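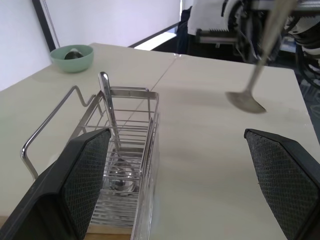
Does a dish rack need a tray under it? Only if it stands on something you don't want water sitting on, and for most of us that means the counter, so in most kitchens I'd say it does.

I got three emails asking about this after my September post on small kitchens, so I'm writing the answer out once.

I used a rack with no tray for years in the old apartment on Vullcombe. It stood on the drainboard, which sloped into the sink, and the water went where it was supposed to go. When I moved, the new sink had no drainboard. I put the same rack on the same kind of folded towel everybody uses, and by the end of the first month the towel smelled and I was washing it more often than the dishes it was there for.

What I do now is pretty simple. I wash up after dinner, stand everything in the rack, and leave it for an hour. Then I dry what's left by hand and put it all away. The rack gets tipped over the sink and wiped. If I leave things overnight, the spoons have spots on them in the morning. Our water is hard – yours may not be.

A few things about wire racks in particular. Stainless is worth the extra money. I had a coated one from Lamico and the coating split at the corners, where the wires cross, and rust came through the splits. The uncoated steel one I replaced it with has been fine. It does get a chalky film along the bottom wires. I soak it in the sink with white vinegar and hot water for 10 minutes and go over it with an old toothbrush.

Long utensils are the awkward part. A ladle laid flat takes up the whole base, and the bowl of it holds water if it lands facing up. Turn it over. Spatulas and turners I stand at the far end with the handles up, or I just dry them right away and skip the rack. They only take a second.

Bowls go in last, on a tilt. A bowl set upside down on a flat counter traps the damp under it and will still be wet at breakfast.

If your table or counter has a seam in it, keep the rack off the seam. Ours has one, and water got in before I noticed. The edge has swollen up a little and it isn't going back down.

Next time I'll get to the drawer under the stove, which I have been putting off.

Comments

Réka Fodor: I use a baking sheet under mine. Cost nothing and it goes in the dishwasher.

Afiq Jugah: Does the vinegar do anything to the steel? Mine went a bit dull.

Aranka Lengyel: Afiq, I rinse it well afterward and haven't had that. Maybe try a shorter soak.

Recent posts

Hard water and the kettle
Small kitchens, part two
What I keep next to the sink
Storing lids without a lid rack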